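Vulow table cover, sage green – do the wrinkles ever come out?

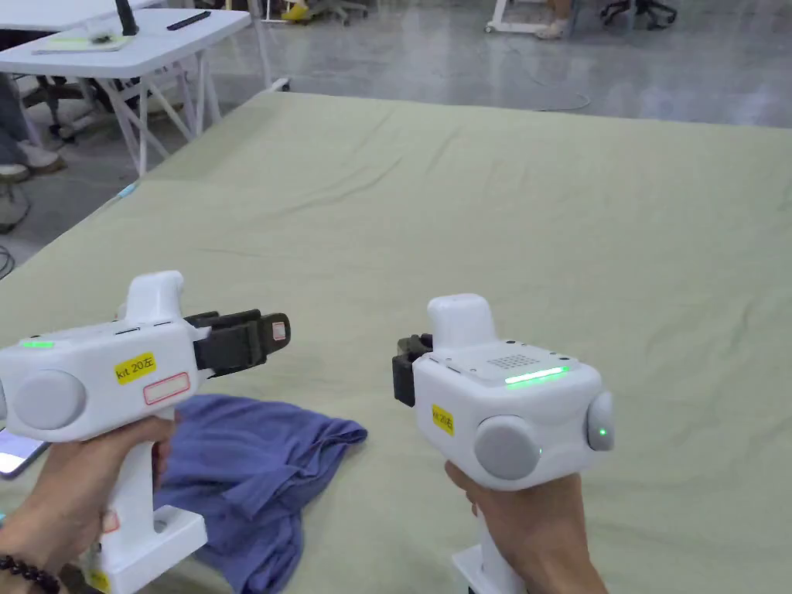 Vulow cover on the big table, light sage

flovard_fan29
Bought the large one for $40. The listing says "falls flat overnight." Mine has had two weeks and you can see how it's doing. Has anyone gotten one smooth?

quiambao
Two weeks won't do it. Neither will two months. Iron it on low, damp towel on top.

jiment938
I'd skip the iron. Mine went shiny in one spot and stayed that way. A spray bottle and pulling on the corners did more.

quiambao
Shiny means too hot. I said low.

jiment938
It was on low – the lowest my iron has.

tableleaf
Are we sure it's sold as a tablecloth? Looks like a plain bed sheet to me. Nice color, but $40?

flovard_fan29
The label says table cover. I don't fully believe it either. Trying the spray bottle first, and if that flops it goes back.

quiambao
Check the return window. Mine was 29 days and they counted shipping.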